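Shared Workshop's Two-Arm Bench Enters Second Phase

January 14, 2024

Members of the Dravia workshop have started the second phase of a two-arm robot bench they have been putting together since last April, with the aim of having it open to all members by spring.

The bench, which members call Rinik, uses two robot arms mounted over one white table. It is meant for small jobs that come up often in the shop, such as moving cups and boxes from one spot to another, holding a part while someone works on it, and handing an item from one arm to the other.

Obaidul Sikder, who leads the build, said most of the first phase went into mounting and wiring.

"The arms were the easy part to bolt down," Sikder said. "The cables took us most of the summer. If you leave one too short, it pulls when the wrist turns. If you leave it too long, it catches on whatever is on the table."

The group settled on leaving an open loop at the wrist joint and running the rest of the cable along the arm. Sikder said they tried three lengths before picking one, and that the notes on all of them are in the workshop binder for anyone who wants to build a similar setup at home.

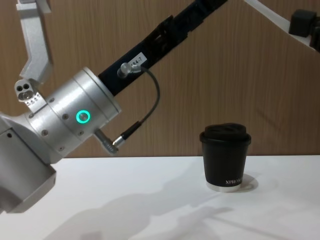 Work in the second phase is mostly on picking up and setting down everyday items. The group began with wood blocks and moved on to drink cups, which are light and easy to knock over. Sikder said a cup with a lid is harder than it looks, as the gripper has to close far enough to hold the side without bending it.

Each practice session lasts 40 minutes. One member runs the arms and a second keeps the log, and the pair trade places at the halfway point. By the end of December the log held 2239 attempts, counting the ones that failed.

The control software was written by members and goes by the name Jakia. It runs on a desktop computer that was already in the shop. An early version could run only one arm at a time, and the change to running both together was finished in the fall. A few problems are still open, including a short delay when both grippers are told to close at once.

Money for the build came from member dues and a parts grant from Arrieta, a local hardware supplier. The grant covered cables, connectors and fasteners. Sikder said the group has spent roughly half of it and does not plan to ask for more before the bench opens.

So far 18 members have signed up for the training needed to use the bench. The training takes two evenings. The first covers the stop button, the reach of each arm and where to stand. The second is practice at the table with a trained member present.

Two items remain before opening — a floor marking to show how far the arms can reach, and a printed guide for new users. Sikder said the marking will go down this month. A draft of the guide is at the front desk, and members can write comments on it through the end of the month.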